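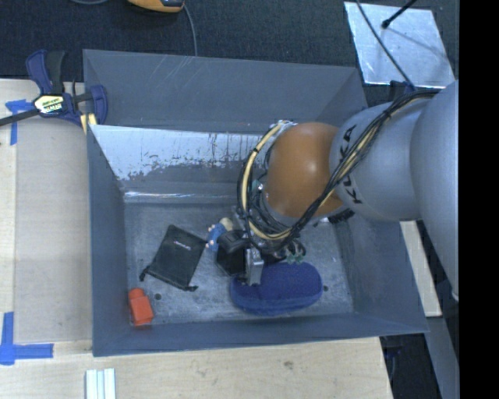
Progress Report No. 2 — Page 1 of 1

Stolley Skin Clinic, Dramport
To: Vilja Riihimäki, Jaber Fund
From: Raed Mansour, clinic manager
9 November 2019

The second treatment room opened in the spring and is now booked five days a week. We have given 2,434 appointments since the grant began, most of them for acne scarring and rosacea. The reduced-fee program has taken on 330 clients, all referred by family doctors in the county.

Staffing is still short. One of our laser technicians left in August and her replacement can't start until her state license is transferred. Until then evening hours are limited to Tuesdays, and the wait for a first consultation is 30 days. Our target was half that.

The Verkuvine booking system went live in September. Text reminders work well and missed visits are down. The intake form still drops the allergy field on some phones, so the front desk asks every client again by hand — slow, but we would like to keep doing it until the fix has been tested.

Spending is within budget except for eye shields and cooling gel, where our supplier raised prices. We moved money from the printing line to cover the difference.

Still open: the lease on the parking spaces, and the wording of the new aftercare sheet in Spanish. The next report will come in January.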